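Subject: Re: [robot-teaching] Cloltero kitchen set, anyone tried training on it?
Date: 2/16/21

Sorry for the slow reply, I wanted to drive the thing myself before moaning about it in public. I've now done that for three evenings and I'm ready to moan.

For those who joined since the thread started: Cloltero is the remote-control add-on for the Pescombe kitchen. You sit at your own desk, take hold of a controller, and move a simulated arm through a kitchen job while the software writes down everything you do. The recordings then get fed to a learner, and the learner is supposed to do the job by itself. The current download has 715 recordings in it, all done by people on ordinary desktop machines, and the Grodavville group is asking for more.

My short answer to the original question is that I wouldn't train on it yet. The long answer follows, and it's mostly about the driving, as I think the learner is getting blamed for things that happened earlier.

First, the setup. It installed cleanly, I'll give them that. The controller mapping is sensible once you swap the two roll buttons over, and the arm doesn't jump when you let go of the clutch, unlike the last version. The Morin arm model is in there as well as the default one, but the Morin's joint limits are wrong at the wrist, so I went back to the default after the first evening. If anyone has a corrected file for the Morin please post it to the list and don't just tell me it exists.

Second, seeing. I'm used to teaching by hand, where I stand next to a real arm, get hold of it and push it through the job. My eyes are in my own head, I can lean over, and I can feel when the finger touches something. At the desk I have whatever view the software hands me. A good deal of the time it looks much like this one, with pale surfaces on every side, soft shadows, a grey block coming down from the top with two light strips across it, and one dark fingertip. I'd like whoever thinks this is enough to tell me how far the fingertip is from the block. I couldn't, and I had the controller in my hand. 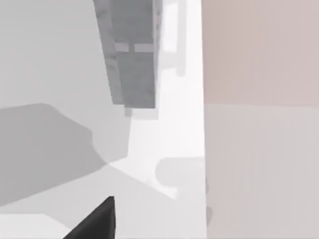

A list member replied to my first grumble with the following, which I'm quoting in full as I don't want to be accused of picking at bits of it:

> I think you are being too hard on it. The view is poor for you
> because you are used to standing in the room. Someone who has
> only ever driven by remote gets used to it in an evening. And
> the learner sees the same pictures the driver sees, which to me
> is the whole point. If you teach by hand with your own eyes, you
> are using things the robot will never have. You know where the
> cupboard is because you walked past it. The robot doesn't. So a
> driver who has to work from the robot's own view is giving the
> fairer lesson, even if it's slower and looks clumsy.
>
> Also, nobody gets hurt and nothing gets broken, and you can
> collect while the kettle boils. I did 100 runs in the time it
> would have taken me to set up the real bench and clear it down
> again. Some of them were bad. You throw out the bad ones. I don't
> see how hand teaching ever competes with that, unless you have a
> roomful of people with nothing else to do.

Right. There's a fair point in the first half and I'll come to it. Taking the second half first.

"You throw out the bad ones" is carrying a lot of weight there. Who throws them out, and by what rule? I went through the notes that come with the download and the only test is whether the run ended in the goal state. If the door is open at the end of a door-opening run, it's a good run. It doesn't matter if the driver poked at the handle from four sides, backed off, came in again and finally dragged the door open with the outside of a finger. That goes in the set as a success. I replayed a batch of them and there's a great deal of this. I did it myself. My own runs were full of small stops where I was simply trying to work out where I was, and every one of those stops is now a lesson. A learner copying me will learn to dither in front of the microwave.

With hand teaching I can do this too, of course. But I tend not to, as I can see what I'm doing and a run takes me a few seconds. When I fluff one I know it straight away, and I delete it on the spot.

As for the time saved, I'd want to see it written down. Counting the run and leaving out the resets, the replays and the throwing out is how we all fool ourselves. I've done it with my own bench, and was told off on this list for it, quite rightly.

Now the fair point. Yes, the learner should have what the driver had. If I teach by hand using my own eyes and then ask the arm to do it from a camera, I've cheated, and the arm pays for it later. I accept that, and I've been guilty of it. But I don't accept that it follows from this that the remote runs are good lessons. If the view doesn't hold enough to do the job, then the driver is guessing and the learner is being taught to guess in the same way. Making two parties equally short-sighted is fair, I suppose, in the way that a race in the dark is fair.

And I don't believe the drivers were working from the one view in any case. The software gives you a room view in a second window. Everybody I've asked had it open. I had it open. So the driver has exactly the kind of extra knowledge that we're told remote driving gets rid of, and the recordings don't say when anybody looked at it. I'd be much happier if the room view were switched off for a part of the set and that part were labelled.

Not all of the kitchen is as bad as the first view, and I should be straight about that. When there's something in front of you with a bit of shape to it, driving gets a lot easier. Around the microwave I felt nearly at home. You've got a handle standing a little way off the door, round knobs with a black arc around them, edges you can line up against, and a wicker basket on the top which throws a shadow on the surface next to it, so you get some idea of what's resting on what. 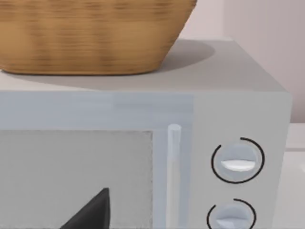
The microwave, with the basket on top and the fingertip in front of the door.

But that brings me to my next worry, which is that the easy places are easy for reasons I doubt will carry over. The surfaces in there are clean and flat. The shadows are all soft. My own microwave at home has a greasy door, a strip light reflected in it and a tea towel hanging off whatever will hold one. I have no idea what a learner brought up in the Pescombe kitchen would make of it, and I'd say the Grodavville people don't know either, as there isn't one real-kitchen result in their write-up. They say it's coming. It was coming last time.

Then there's touch. There isn't any. I know, nobody promised any. But on door handles and knobs it matters more than anything else I've mentioned. Turning a knob by hand teaching, I feel it start to give, I ease off, and the arm records that easing off as a change in speed even though I never thought about it. At the desk I closed the fingers, turned, watched the picture and hoped. My knob runs are all the same, grip much too hard and turn much too far. They all passed.

What I'd want before using it for anything beyond a toy:

A note on each recording saying which views the driver had open.

A second look at the successes by a person, even a rough one. Clean, messy, lucky would do.

The time between sitting down and getting up, for each driver, so that we can have the argument about speed with something in front of us.

A small matching set taught by hand on a real bench. Five jobs would do. Doors and knobs, please, and leave out picking up blocks, we've all seen blocks.

I'm willing to do the hand-taught half of that last one if someone else will do the remote half on the same jobs and not fiddle with the rules afterwards. I've got the bench free for the rest of February. I can't offer a microwave with knobs, mine's all buttons, so if anyone has an old one with knobs that they don't mind having its handle pulled off, write to me off the list.

To the person who asked whether the second controller works under the older driver: yes, but only if it's plugged in before you start Cloltero. Plug it in afterwards and you get an arm that only moves left.

And could people please trim their quotes. The last digest had the same message in it over and over and I gave up scrolling.

--
robot-teaching list
To leave, send a blank message with "leave" in the subject line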